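Bustbridge Technical College
Department of Applied Computing, Second-Year Project

# Servicing Retired Desktop Towers for Reuse: Bench Layout, Access and Order of Work

Submitted by Ryszard Baran, Emiko Minami and Hok-lam Tse
Project supervisor: Blažena Zeman

## 1. Background

The college replaced the desktop computers in its two drafting rooms in September. The retired machines, 76 in all, were transferred to the department store and listed in the Alen inventory, which currently holds 2,416 entries for equipment of every kind. The department intends to pass on as many of the towers as possible to partner schools. Before a tower can leave the building it must be opened, cleaned, checked for missing or failed parts and recorded.

Our group was asked to prepare a written procedure for this work. The procedure had to be usable by first-year students with no previous experience of computer hardware. It also had to fit the existing workshop, known in the department as the Danko room, without the purchase of new furniture.

The report covers the bench, the access to parts inside the case, and the order in which parts are checked. Software installation and the erasure of drives are the subject of a separate project and are mentioned only where they affect the hardware work.

## 2. The Work Surface

The bench has a slotted aluminum top. Its advantages are that it is rigid, it wipes clean, and fixtures can be fastened to it at almost any point along the slots. Its main disadvantage for our purposes is that small screws settle in the grooves and are hard to pick out with the fingers. During the first two sessions we lost a considerable amount of time in this way.

We considered covering the whole top with a rubber mat. The mat solved the problem of the screws but made it impossible to use the slots, and other groups depend on them. The procedure therefore leaves the top bare and requires that every screw go directly from the screwdriver into a lidded tray. The grooves are to be brushed out along their length at the end of each session.
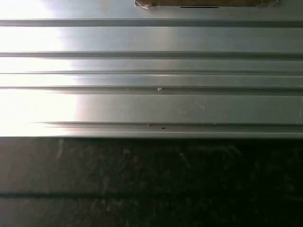
Emiko Minami recorded a reservation at this stage, namely that a tray helps only if it is within reach of the hand holding the screwdriver, and that left-handed students would need it on the other side. The group accepted this. The tray position is now given in the procedure as "on the side of the working hand" and is no longer shown at a fixed place on the bench plan.

## 3. Position of the Tower

Three positions were compared: upright, on its side with the opening facing the student, and on its side with the opening facing up. The upright position takes the least space but puts the lower part of the case in shadow, and the tower tends to shift when a connector is pulled. With the opening facing the student, loose parts can slide forward out of the case.

The third position was adopted. The tower lies flat, the side panel is removed and stored under the bench, and the full interior can be reached from above. The carry handles on the case are useful for turning the tower and for lowering it gently. They should not be used to drag it across the aluminum, which scratches the paint and, over time, the bench.

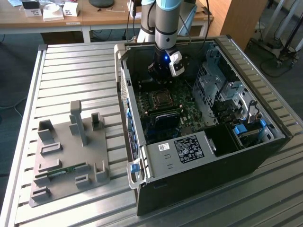

It was also agreed that the power cord must be disconnected before the tower is laid down, and that the power supply unit itself is never opened. A student who believes a power supply is faulty should record the information on its label and set the tower aside for staff. This rule has no exceptions and is printed in bold type on the first page of the procedure.

## 4. Access to Parts

The towers in this batch can be serviced largely by hand. Drives are held in a metal cage and released by blue tabs, and the covers of the expansion slots are held by blue clips along the rear wall. Memory modules sit in a row beside the processor socket and are within easy reach once the tower is flat.

Students new to the work tended to pull at parts before releasing them. We found it helpful to teach one general point first: on these machines, blue plastic marks something intended to be moved by hand. When a part resists, the student should stop and look for the blue tab or the screw that has been missed. Kamil Tichý, reading the second draft, asked that the same page warn against forcing cables out by the wire, and a sentence to that effect was added.

## 5. Cleaning

Dust gathers on the metal edges of the case as well as on the boards. The edges are easily forgotten, and dust left on them can fall onto the motherboard when the side panel is put back. The procedure therefore begins with the outer shell and the rim of the opening, which are wiped with a dry, lint-free cloth, and only then moves to the interior, where a soft brush is used. No liquid is applied inside the case.

The coin-cell battery on the motherboard is checked at the same time. Its location is marked on the board, so that even an inexperienced student can find it without a diagram. The cell is tested in its holder with a meter and replaced if the reading is below the limit given in the department's table.

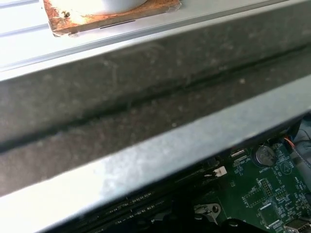
Hok-lam Tse disagreed with testing only and proposed that the cell be replaced in every tower as a matter of course, arguing that the part is inexpensive and that a flat cell would cause the receiving school difficulty later. Blažena Zeman left the decision to the group. After discussion the test was kept, and a spare cell will be packed with each machine.

## 6. Order of Work

The order below was settled after several trials. Each step is initialed on the record sheet before the next is begun.

1. Enter the Alen number on the record sheet.
2. Disconnect the power cord, lay the tower flat and remove the side panel.
3. Wipe the shell and rim, then brush the interior.
4. Inspect the memory modules and reseat any that are not level.
5. Release and list the drives, and leave the cage in place.
6. Test the coin cell.
7. Check that no screw or cable tie remains in the case.
8. Refit the panel and return the tower upright. 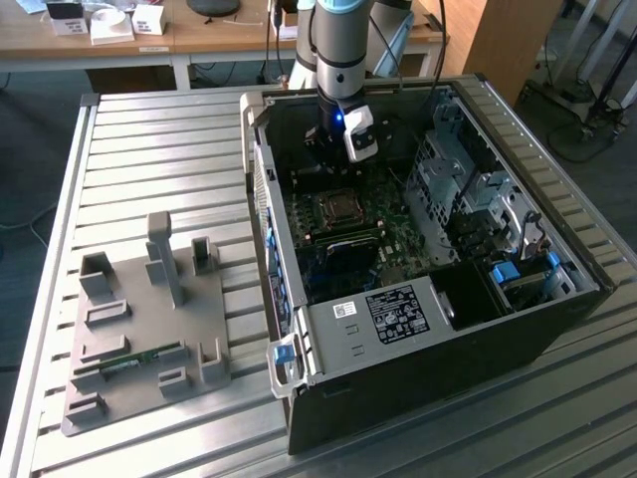
## 7. Results and Remaining Work

The procedure was tried by two first-year students, neither of whom had taken part in drafting it. Both completed a tower without assistance. Each of them paused at step 5, where our wording did not make clear whether the drives should be put back or stored. The wording has been corrected to state that drives are bagged, labeled and handed to the software group.

The record sheet needs further revision. It has too little room for notes on missing parts, and the box for initials is easily overlooked. We also recommend that the bench brush be hung at the end of the bench, as it was regularly borrowed and not returned.

The final version of the procedure is filed in the department store under document number 727.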